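From: Yaryna Tkachuk
To: Somar breakfast trays list
Date: 20 March 2022
Subject: Re: Knife on the tray or off it?

Slamet Nair wrote:

> Can we please settle the layout before the next lot of trays goes
> up to the wards? On my floor the knife goes on the napkin with the
> fork. Dewanti's lot leave it off unless there's toast. I had three
> trays last week with the fork on the wrong side of the plate.
> Also, are we keeping the grey cloth napkins or going back to paper?

Slamet, I'd keep the cloth napkins. We bought 400 of them in February and they are washing well. Paper ones end up in the porridge.

On the layout, my preference is plate on the left with the bowl sitting on it, mug at the top left corner, napkin folded on the right and the fork lying along it. Tag goes between the plate and the napkin so it can be read without lifting anything. 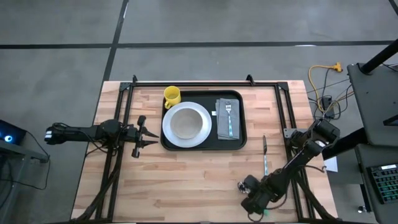

As for the knife, I would leave it off until last and add it only if the tag calls for one. Shaohua Yu tried it the other way at Carex and had knives coming back unused on most trays, which all had to be washed anyway. If it does go on, it goes to the right of the fork, blade up towards the top of the tray.

Mug handles should point to the left. I know Teguh wants them on the right for right-handed people, but with the mug in that corner a handle on the right hangs over the plate and catches the bowl. If someone asks for the mug on the other side, move the whole mug across and write it on the tag.

The trays themselves are a separate question. The dark ones have a fine pebbled texture on the base and I find crockery slides less on it than on the old Govindasamy ones -- the raised rim helps too. They do mark. A thin pale scratch is no reason to throw one out, but anything you can catch a fingernail in should go in the crate by the door and I'll put it on the Inadum order. The minimum is 18, so please don't hold on to bad ones waiting for a round number.

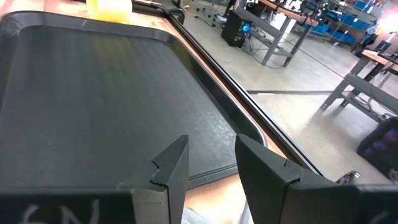 Vol. 6, No. 342

Wipe the bases with a damp cloth and dry them before stacking. Stacked wet, they stick together and the rims get knocked pulling them apart.

Dewanti, could you send me your toast numbers when you get a minute? I'll write up the layout card after that.

Yaryna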